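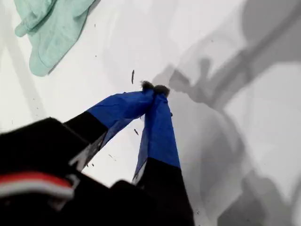
Small grey fluff and a white table

In February I started to learn felting, and the first thing I learned is how far fluff can travel. It goes in the sleeve, in the tea, and one time I found it in the butter. So this month I write about the table and leave the animals for later.

I work on a white surface now. Before, I had a brown table, and the grey tufts disappeared on it as soon as I put them down. On white, even a very small grey-brown tuft is easy to find, and I can see if two bits are touching or if there is still a gap between them. My eyes are less tired in the evening.

My teacher in Jiltville, Lorraine Whitlock, tears her wool much smaller than I do. She told me to take half of what I think I need, and then half again. I did not believe her and my first mouse had an ear like a cabbage. The second mouse is better, but he leans a little to the left.

For cleaning I wrap tape around my fingers, sticky side out, and press gently on the table. I tried a damp cloth also – it only pushed the fluff into the corners. The bigger bits I keep in a jar for stuffing. I bought 300 grams of grey in the beginning, which was too much, and most of the bag is still in the cupboard.

Next I want to try a wombat. I think the grey will be the right colour for him.

Zhuoran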